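Three Weeks With the Korar Grasp Simulator, or How I Spent My Summer Evenings
7/22/23

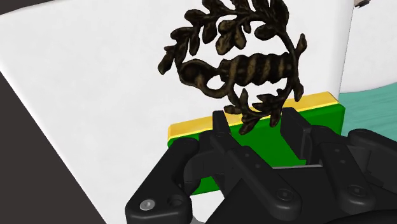 Screenshot: my own, from the Korar trial

I've been promising a write-up of Korar for so long that Edvin Nyberg has started asking about it in the comments under posts that have nothing to do with robots, so Edvin, put the kettle on, this one's for you.

For anybody new around here, Korar is a simulator you rent by the month. You get a gripper, a room to put it in and a big library of objects, and you practice picking things up without owning a single piece of hardware. The hobby plan is $79 for the first month and $122 after that, and I'll come back to those numbers because I have feelings about them.

What sold me was the library. I've used Avell for a couple of years now, and I'm fond of it, but after a while you feel like you've picked up every box and cylinder there is. Korar gives you odd things! The dark bronze wreath is my favorite, all little leaves with a twisted band across the middle and a curl off to one side, and it is a miserable object to plan a grasp for. It's mostly holes. You can go for the band, or you can try for the leaves at the bottom (I'm a bottom leaves person, against all advice), and either way you learn more in one evening than you would from a week of boxes.

The looks are decent too. The gold on the raised edges of the wreath is a nice touch, though the gripper itself is pretty plain, matte black and simple shapes with a few screws and bolts. I don't mind that. My laptop is old and I'd take the speed over the shine any day.

Now for the grumbles. Setup took me 90 minutes, most of it spent on a license key that wouldn't paste. The camera controls are backwards from Avell's, and I still swing the view the wrong way when I'm tired. And thin parts are touchy - you have to turn the contact detail up by hand in the second settings menu, and the manual tucks that away on page 189, where I only found it thanks to a kind email from Lutz Weidemann, who reads this blog and knows far more than I do.

Would I pay $122 a month? For one more month, yes, and then I'll probably pause it when the garden needs me. If they ever offer a yearly price I'd be in like a shot.

In August I'm hoping to try the Kwok add-on with the softer fingers, and I'll report back on how the wreath likes them.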